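Home | Projects | Paper | Kids | Storage | About | Contact

Print this page | E-mail to a friend

How I Make Crumpled Paper Rocks

Posted May 23, 2024 by Chaimae Badawi

My nephew's class was putting on a play about a mountain goat and I said I'd make the mountain. Big mouth! That was a lot of rocks ago, and I've got the method down now, so I'm writing it up before I forget the fussy bits.

What you need: plain brown packing paper (I buy the Sundutton roll, but saved paper from parcels is fine as long as it isn't the waxy kind), white school glue, water, a wide brush, and a bin or a big box to drop the finished ones in. Also a table you can clear completely. I used to do this on the end of a crowded desk and kept brushing glue onto the mail.

Tear a sheet off the roll, wider than you think you need. A square the length of your forearm gives you a rock that sits nicely in your palm. Crumple it hard, open it back up, then crumple it again the other way. Do that three times. The paper goes soft, almost like cloth, and that's when it starts to take a decent shape. If you stop at one crumple you get sharp points that spring open overnight.

Now press it into a lump. Don't roll it between your hands like cookie dough, or you'll end up with a ball, and balls look like balls from the back row. Squeeze one side flat so it has something to sit on, then push your thumb in here and there. Put it down on the bare table and look at it from a little way off – lumpy and uneven is right.
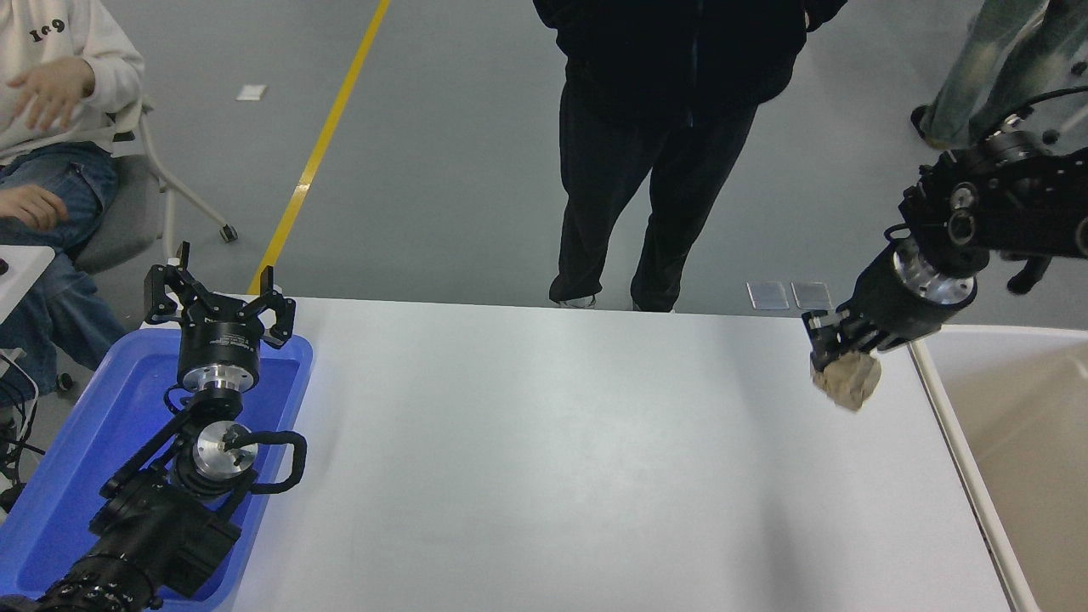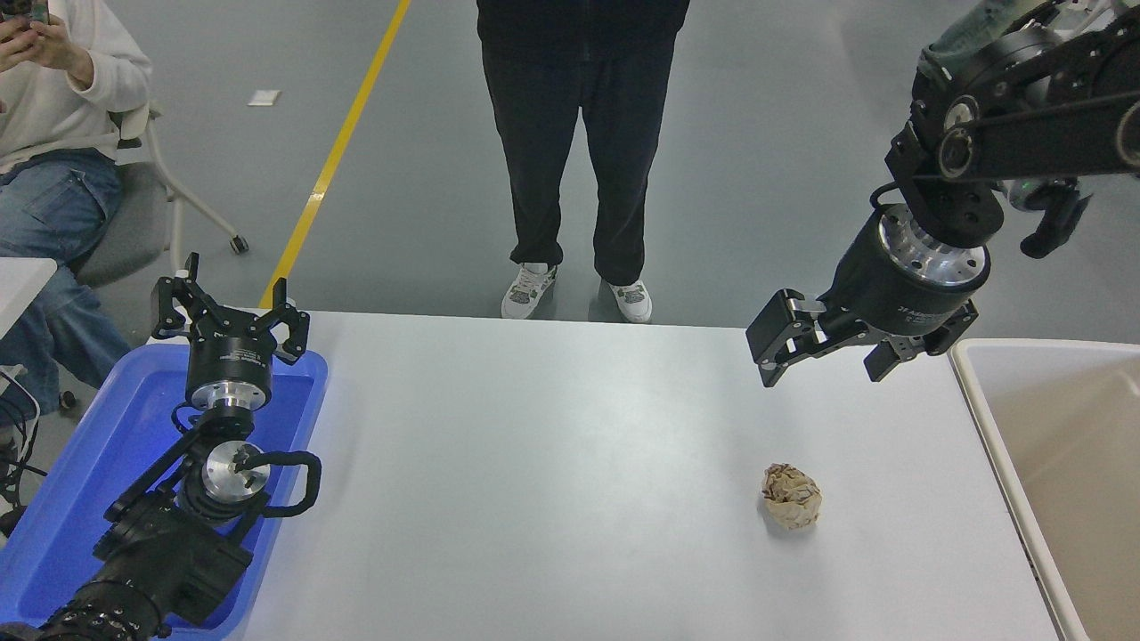
Do you have to glue the paper, or will it hold its shape by itself?

It'll hold well enough for a table display if you crumpled it properly. For anything that gets handled, brush on a coat of two parts glue to one part water and let it dry overnight.

When you brush, go lightly and follow the creases. Too much glue and the folds sag, and you lose the shadows that make it look like stone. I turn mine over halfway through drying so the flat side doesn't stick to the table (waxed paper underneath helps too).

For color, I mostly leave the tan alone. If you want granite, dab on gray paint with a dry sponge and leave the low spots brown. Bodov craft gray is the one I like, watered down a little. Skip the black – I tried it, and my rocks looked like charcoal briquettes.

Bigger boulders are the same thing with a core. Wad up newspaper, tape it loosely, and wrap the brown paper around it after you've softened it. Tuck the ends under the flat side. The mountain took 21 small rocks and 3 boulders, and I had enough paper left to wrap a birthday present.

Store them in an open bin with the heavy painted ones at the bottom. They do squash, but a good poke brings most of them back.

Comments (3)

muvside_mom: Made these for a train layout and they look great next to the tunnel. Would tissue paper work for pebbles?

Chaimae: It tears when you open it back up, so I'd use small scraps of the brown paper. Send me a picture of the tunnel!

Abubakar: I used up an old grocery bag for mine. A bit stiff at first but five or six crumples did it.

Print this page | E-mail to a friend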